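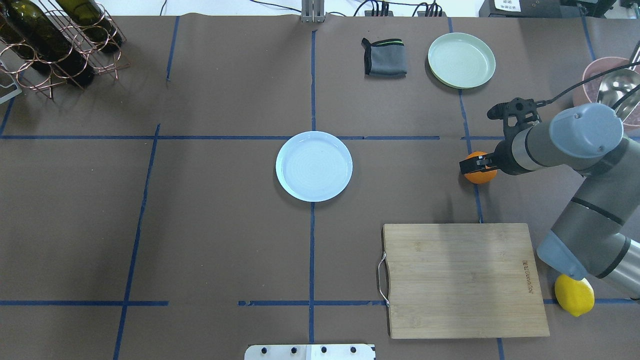

Good evening, and thank you for having me back in Juvley, it's lovely to see so many of you on a Monday. I want to talk tonight about having people over to eat, an ordinary supper on an ordinary night, and why so many of us have let it slide even though we say we miss it. (Slow down here. Let them settle, the chairs are noisy.) I've been giving supper at my place for a good long while now and I still get nervous at five o'clock every single time, so please don't think I'm up here as some kind of expert. If you look at the two plates on the slide, the pale blue one in the middle and the mint green one up toward the back, you'll see they don't match, and I'm starting there on purpose, as matching plates is the thing people bring up with me most when they explain why they can't have anybody over yet. They're waiting for the set. I waited for the set too! I waited years for it.

Tell the Dandalden story. When I moved to the apartment on Dandalden Street I owned four forks and a soup pot, and I told everyone at work that I'd have them round as soon as I was properly set up. Rekha Thakur, who had the desk across from mine, finally asked me what I was short of. I gave her quite a list. She came by on the weekend with a grocery bag full of her own bowls wrapped in dish towels and said, well, now you're set up, what time should we come? I still have one of those bowls. (Hold for the laugh if there is one. If there isn't, keep going, it's fine.)

Next part, time. A day has 1,440 minutes in it, and I worked that out on the back of an envelope because I'd been telling people I didn't have a spare one. What I was really telling them was that I didn't have a whole Saturday to clean the bathroom, shop in three places and make a pie. So I made myself a rule, and you're welcome to borrow it. I get 30 minutes to tidy and then I stop, wherever I've gotten to. Whatever's left goes in the bedroom and the bedroom door gets shut. Some of my closest friends have never seen my bedroom floor and they're better off.

Ask the room: who cooked for somebody outside the family last month? Hands up, no shame in it. Wait for a proper look around. Then ask who was cooked for. Those are usually different hands, so pick somebody friendly near the front and get them to say what they ate.

Food. Keep this part shorter than last time, I ran over in October and we lost the tea break. Main thing to say is to cook something you've made so often you're bored of it. Mine is my grandmother's cabbage and sausage, which she brought with her from Rostitz and which smells up the stairwell something terrible. I've never had a guest complain about it, although Kieran Ó Flaithearta did once ask if there was going to be anything else. (There was bread. There's always bread, I buy it from Ó Dálaigh on the corner, the seeded one, and I've stopped feeling I ought to be baking my own.)

If somebody offers to bring something, say yes and say what. "Oh, just bring yourself" sounds generous, and I said it for years, but it leaves a person standing in a store at six o'clock wondering about flowers. Say "could you bring a salad" or "could you bring ice." People are so much easier in your house when they've carried something into it. Next slide. 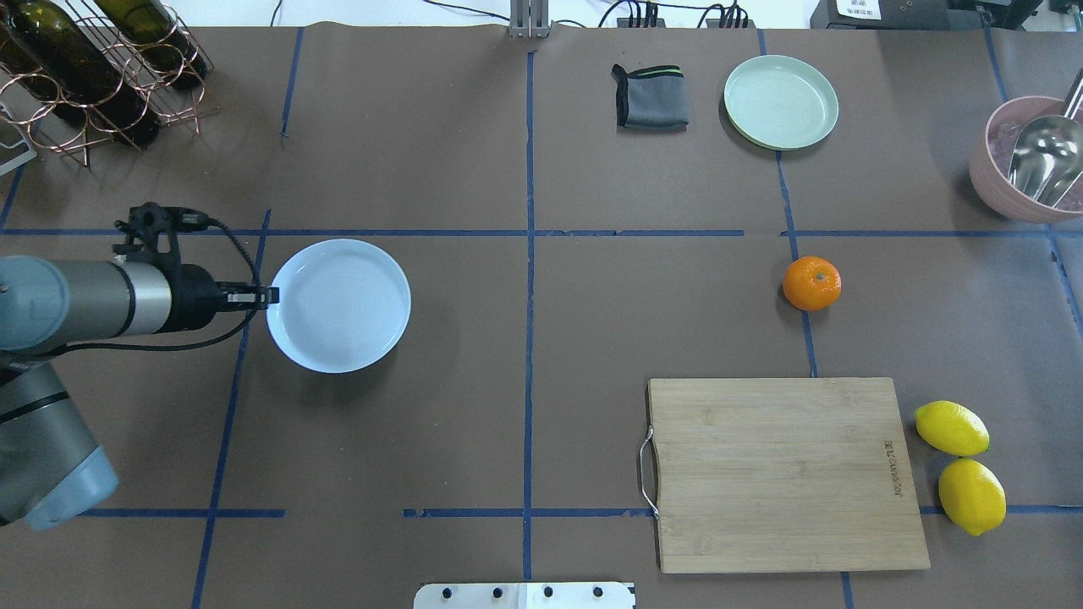 Blue plate, with two bottles waiting in the wire rack.

On drinks I'll be quick. Have water on the table before anybody sits down, a big jug of it, and then whatever else you like. A bottle or two of wine is plenty for a small table, and if half your guests don't drink, please find them something nicer than the flat orange soda from the back of the fridge. My neighbor Ita McGrath makes a ginger and lemon thing that she keeps in an old pickle jar, and I've seen wine drinkers leave their glasses alone to get at it. I have asked for the recipe and been told there isn't one.

Then the part I get asked about afterward, so I may as well do it now, which is money. Mention the friend of a friend who spent 3,000 dollars on a dining table and then was too worried about rings on the wood to let anyone eat off it. Be kind about this, she may know people here. I spread a cotton sheet over mine. It goes in the wash in the morning and it's got a beet stain on it that I've come to think of as part of the pattern.

Seating: if you've got more people than chairs, a piano bench takes two, and somebody will always be happier perched by the stove anyway. Aled Rees ate an entire meal on my stepladder and asked for it again the next time he came.

How to start, for anybody who wants to. Two people, no more. Choose the evening before you choose the food, and ask them out loud or by phone so it gets settled then and there. Tell them when it starts and when it ends too. I say six-thirty to nine, and I've found guests are relieved to hear the second number, especially the ones with children or an early shift.

If there's time, read out the note from Réjean Pelletier (it's in the blue folder, bottom half of the page only, skip the bit about his knee). Otherwise go straight to questions. Remind them the sign-up sheet for the shared supper is by the coat rack, and that they should write down anything they can't eat. Stack chairs on the left side afterward, and take the folder home this time.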